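# The Great Folding Swindle

The booklet that comes with the Tuvow folding course is 200 pages long. I read all of it, including the part on socks, and I'd like to report that by the end I had a drawer full of T-shirts standing up on their own like index cards. I had that drawer for two days.

Folding has become a subject. Once it was a chore, something you did on the bed with the radio going, the way you'd seen your mother do it. Now there are courses, plastic boards, drawer dividers and a weekend workshop in Gutau where you bring your own laundry and pay to put it in order. The claims have grown along with the price. A well-folded shirt will last longer, the Tuvow people say. It will save you time in the morning. It will, according to a line in the booklet that I read twice, "change how you enter a room."

I went in doubtful and I came out a bit less doubtful about one thing, which I'll get to.

## What the methods promise

There are really only a handful of ways to fold a T-shirt. You can lay it face down, bring the sides to the middle and fold it up from the hem. You can pinch it at two points and flip it in the air, a trick that looks great at a party and leaves you with one sleeve hanging out. You can fold it in half the long way and keep halving until it gets too thick to bother. Or you can roll it, and the roll-or-fold argument has wrecked more than one family vacation I've been on.

Branora sells a hinged board for the first of these. You put the shirt on it and flap the panels over in order. It does give you identical rectangles, I'll grant that. It also takes up as much closet space as a stack of shirts, and it was designed for an adult medium. Kids' shirts slide around on it. Anything bigger hangs over the sides, so you fold the overhang by hand, and at that point you're folding by hand.

The course has its own version with a thirds fold and a final tuck. Done slowly, on a good table, with a heavy cotton shirt, it works. Thin jersey is another matter. Thin jersey curls at the cut edges and slides off itself, and it takes a crease wherever it likes except where you put one.

That gap between the diagram and the cloth is where I stopped believing the booklet. In the drawings every shirt is flat before step one. There's no step for getting it flat, and with a soft shirt that's most of the job: find a sleeve, find the other sleeve, pull, smooth, discover that what you had was the neck.

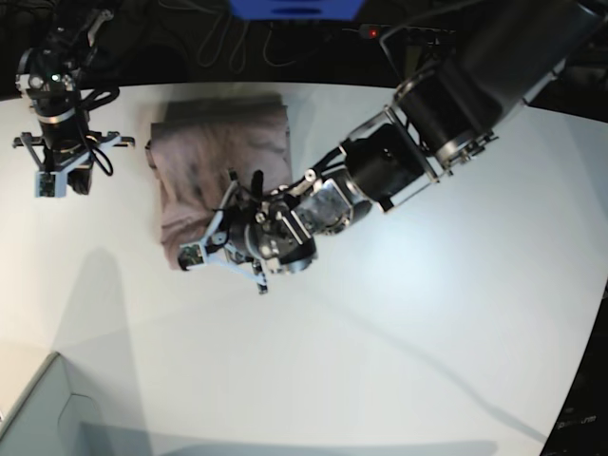

Folded, with a corner that still droops.

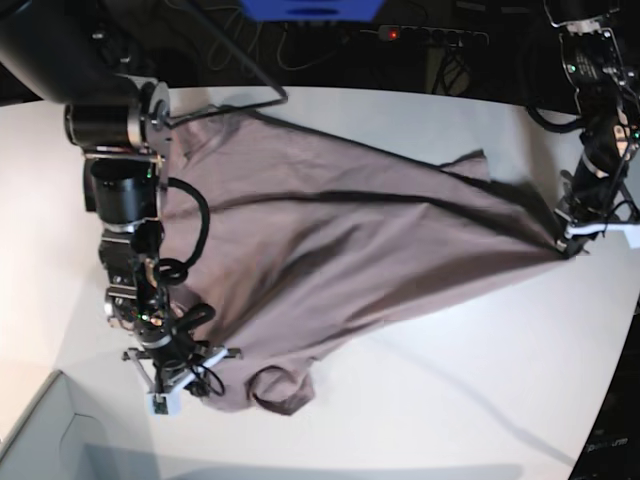

A T-shirt pulled out on the diagonal, creases and all. 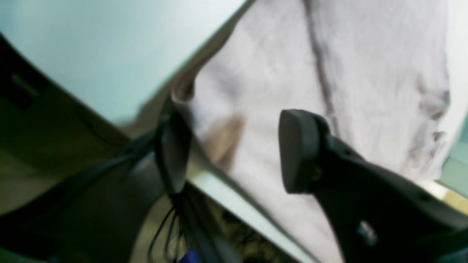 ## Look for the seam

The useful thing I learned took one minute and isn't in the booklet. It came from the woman at the counter of Tamiru, the wash-and-fold place near my apartment, who watched me fumble with a shirt and told me to quit looking for the sleeves. Find a seam, she said. Hold the seam and let the rest hang.

I've tried it on everything since. A seam has some stiffness to it, even in a shirt that otherwise behaves like soup, and it tells you which way the thing runs. Take hold of the shoulder seam and the hem below it, give one shake, and you've got something close to a shirt shape before it touches the table. On shirts knitted in a tube, with no side seams, you use the shoulders and hope.

The other thing that helped was the table. I'd always folded on the bed, where the cloth sinks and drags on the blanket. A hard, smooth surface lets you slide a hand under the fabric and push the wrinkles out toward the edge. I did no better on the Branora board than I did on my bare kitchen table, and the table was already there.

## Does a shirt care?

As for the bigger claims, I couldn't find much holding them up. The longer-life promise comes with no test I could get anyone to show me. Tuvow's sales page says 3,774 people have finished the course, and I don't doubt it. I'm one of them. It doesn't say how many are still doing the tuck in July.

I'm not. My drawer has gone back to stacks, soft ones, with a lean to the left. The shirts come out with a line across the front that's gone by lunch, same as ever. I gave the board to my sister, who keeps wrapping paper on it.

The booklet I kept for the stain chart in the back, which is pretty good on grass.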